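Support ticket: Kornari 2-burner gas grill, low flame on right side
2 min read

Opened Monday, February 24, 2020
Store: Dandorberg Outdoor, Brannigan branch
Status: Closed

Customer reports that the right burner on a Kornari lights but will not go above a low flame. The left burner is normal. Grill was bought in January and has been used on a covered patio. Regulator and hose are the ones we supplied.

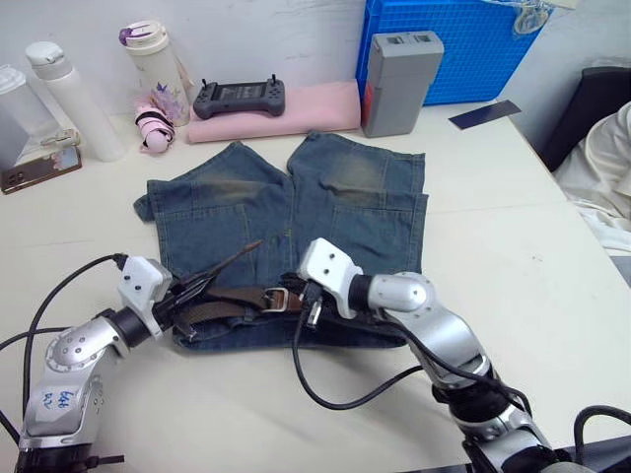 Asked the customer to turn everything off at the tank, open both knobs for a minute with the lid up, close them, then open the tank valve slowly. This resets the regulator if it has tripped. No change on the right side. Left burner still reached full heat.

Leak test with soapy water on both hose ends: no bubbles. Hose is 35 inches long with no kinks. Tank was swapped for a full one -- same result. 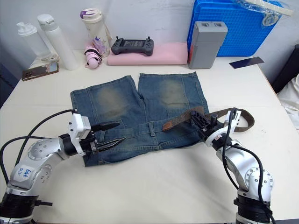
Page 26

Since the left burner is fine on the same supply, the regulator was ruled out. Next steps sent to the customer, to be done with the grill cold and the tank disconnected:

1. Take out the grates and the heat plate over the right burner.
2. Remove the clip at the back and lift the burner out.
3. Look down the tube for webs or grease. Push a bottle brush through from the open end. 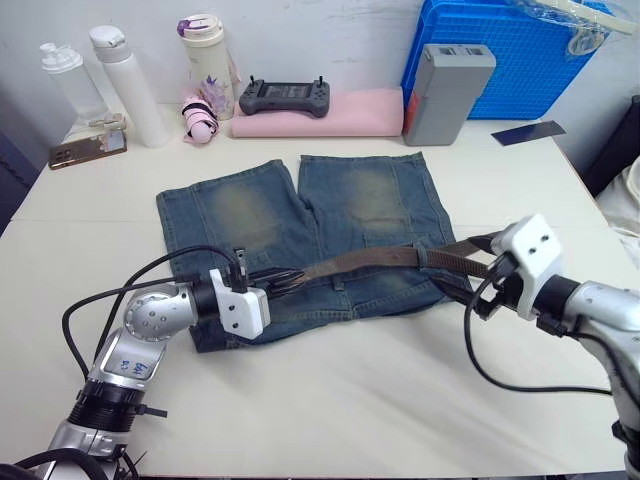

4. Check that the hole in the gas valve tip is clear. Do not use a drill or a nail on it.
5. Refit the burner so the tube sits over the valve tip, and put the clip back.

Customer replied that the tube was clean but the burner had been sitting beside the valve tip, not over it. Refitted as in step 5. Flame now matches the left side.
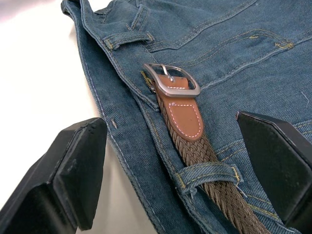 Lid gauge reached 500 after 25 minutes with both burners on high. Customer also asked if the Nindia cast iron griddle fits this model. It does, on the left side only -- the side shelf bracket gets in the way on the right.

No parts sent. Burner clip added to the notes for this model.

2 comments | 26 shares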